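Print this page | E-mail this item

Teaching by hand, then by remote

The kitchen task group at Bilstead has finished its first full set of remote-control demonstrations in simulation. Solveig Dahlgren and Kyung-hwa Na did the driving, taking turns over 11 working days. The set holds 176 demonstrations, all on the same counter layout, with the objects moved a little between runs.

Readers of the last issue will remember that the group began with the real arm, guiding it by hand. That work goes on, but it is slow. The person pushing the arm has to stand close to it, and most of us get tired after an hour. In simulation the operator sits down, holds a controller and resets the counter with one key.
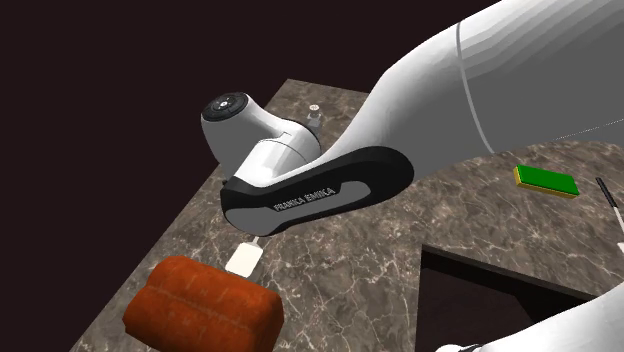

Zarnen Newsletter – Issue 4 – page 11

The simulated arm is a Franka Emika model over a marble counter, with a green and yellow sponge among the things lying on it. Operators say the hardest part is judging height. There is no touch feedback through the controller, so they learn to come down slowly and watch the gap close. Kyung-hwa prefers to line up the wrist first and then lower it in one move. Solveig makes small corrections all the way down. Both styles were kept in the set.

Runs where the operator dropped something and recovered were also kept, marked with a separate label. Boglárka Szilágyi asked for this – she wants to see if the trained policy picks up the recovery along with the task. Runs that were abandoned partway were thrown out and are not part of the total.

Next month Reijo Kallio will record 50 more by hand on the real arm, using the same task list. Anyone at Bilstead who would like to try driving is welcome to sign up. A practice session comes first, and no experience is needed. Please bring your own headphones, as the room is shared.

Send sign-ups and corrections to Venla Keskinen, newsletter desk.

Contact us | © 2020 Zarnen | Back to top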